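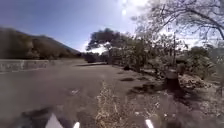

Figure 1. The old Drinon road, dry season.

3.2 Getting people to talk

I'd planned on 90 interviews about the Grukwood bus and managed 6 in the first month, which was a bit of a shock! Ayman Awad told me to stop knocking on doors and try the bakery queue – much better. People there grumbled happily about fares, missed connections and the long wait at Danladi. By April I had 396 pages of notes (my handwriting is large), and section 4 draws on roughly 200 of them.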